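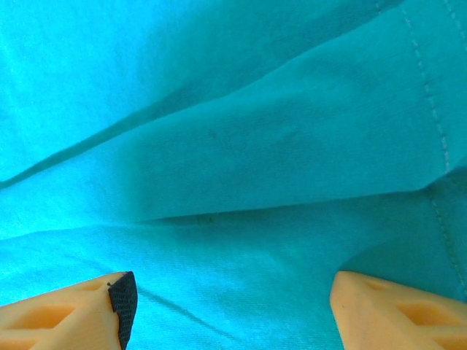 Back from the Wondeo open day and typing this before dinner so forgive the mess. Parking was awful. 24 spaces, and a line of cars down to the feed store by the time I left.

Went for the laundry folding, mostly. I have three kids and a pile on the dryer that has its own zip code. My sister-in-law said the Gondwood demo was the one to see, go early, and she was right — by two in the afternoon you couldnt get near the table.

So. Folding. It's slow! I knew it would be slow, I've seen the clips online, but those are all sped up and you don't realize till you're standing there. The arm comes down over the cloth, stops, thinks, moves over a hair. My youngest asked if it was broken. Nope, just careful. Shirts are hard apparently, all that floppy fabric, and a fold never lands the same way twice. The woman running the table said they'd done 191 practice folds that week alone and threw out plenty of them. I felt better about my own fitted sheets after that.
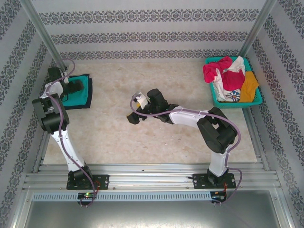

Two arms, and I had sort of expected hands? Fingers at least. What you get is a pinch, like kitchen tongs. I kept thinking about my grandmother, who folded everything in thirds against her chest and would not of approved. Somebody behind me asked what a setup like that costs and got a long answer with no number in it.

Also saw the Grecu table next door (sorting bolts, loud, skip it) and the Trullamard talk, which ran over and was mostly slides. One of the slides said 815 hours of practice. Of what, I missed, I was getting a juice box open.

Would I go again — yes. Bring snacks, the coffee cart ran out by noon. They said 300 people signed up and I beleive it. Next one is in July, sign up on the Wondeo page, kids get in free. I still have two loads to fold tonight, by hand, and somebody's soccer socks are missing.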